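Tuesday, late, kettle on

So I did it. I finally went back to choir! After all that dithering in January and the two weeks when I told everyone I had a cold (I had a small cold), I got in the car at twenty past six and drove to Masance Hall and sat in the parking lot with the heater going until I saw other people walking in with folders, and then I walked in behind them like I'd been coming for years.

They put me with the altos. I said I used to be a soprano and the director, Petronella Jacobs, looked at me very kindly and said "let's see where you're comfortable," and where I'm comfortable is apparently a good way below where I was comfortable at 27. Fine. The altos have better jokes and they sit nearer the radiator.

We warmed up for ages. Lip trills, sirens, the one where you chew an imaginary toffee. I'd forgotten how silly it all is and how quickly you stop caring. Then straight into the Breltadard, a setting of a harvest song in a language none of us speak, and Petronella wants it off the page by the end of February. Off the page! I can't remember my own license plate. The alto line sits on one note for most of the first verse and then leaps up a sixth with no warning whatsoever, and every time it came around I either jumped too early or just stayed where I was, humming, hoping the woman next to me would cover for both of us.

The woman next to me is Dalva Rezende and she did cover for both of us. She has one of those plain, straight voices that goes exactly where it's supposed to. She marks her music in purple pencil – little eyeglasses over the hard spots, meaning look up – and she let me copy hers in the break. I have eyeglasses on nearly every line now. 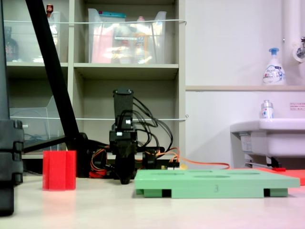 Marjory K.

The break was the best part, to be truthful. There's tea in a big urn and a plate of those thin ginger cookies, and you put a dollar in a dish. I talked to two basses about the parking and to a very tall girl who only joined last fall and already has a solo, good for her, I'm not jealous (I'm a little bit jealous). Somebody's selling raffle tickets toward the new piano. They need 2000 dollars and so far they've got a lot of enthusiasm. I bought a strip of pink ones. My first is number 3527, so write that down, diary, in case I lose the ticket, which I will.

Second half was the Stamatopoulos, a slow evening piece, and that one I got. I really got it. It starts with the basses on their own, down in the floorboards, and then the tenors lay something over the top, and when the altos come in we're right in the middle of it all, and for maybe a page and a half I wasn't thinking about breathing or counting or my knees. My arms went all goosebumpy. I don't remember that from before. I remember being young and mostly worrying about my blouse.

Then of course we had to do it again and I came in a bar early, loudly, by myself. Petronella didn't even stop. She just raised one eyebrow and kept going.

Things I need for next week:
A black folder (they're fussy about black)
A pencil with an actual eraser
Water bottle
Shoes I can stand in for an hour

The spring concert is at the Flarkoda, the old movie theater, the one where I saw everything when I was in high school. I thought they'd torn out the stage but Dalva says it's still there behind the screen. There are 70 of us if everybody turns up, and everybody has to fit on those risers, so I'm told you get very well acquainted with the person in front.

Drove home singing the leap, over and over, at every red light. Got it right at the one by the gas station. Missed it again on my own driveway.

It's nearly eleven now and I'm wide awake, throat a bit scratchy, and I keep wanting to call somebody up and tell them about it. I'd call Ruthie but it's past her bedtime. Tomorrow, then. Must also call about the gutter.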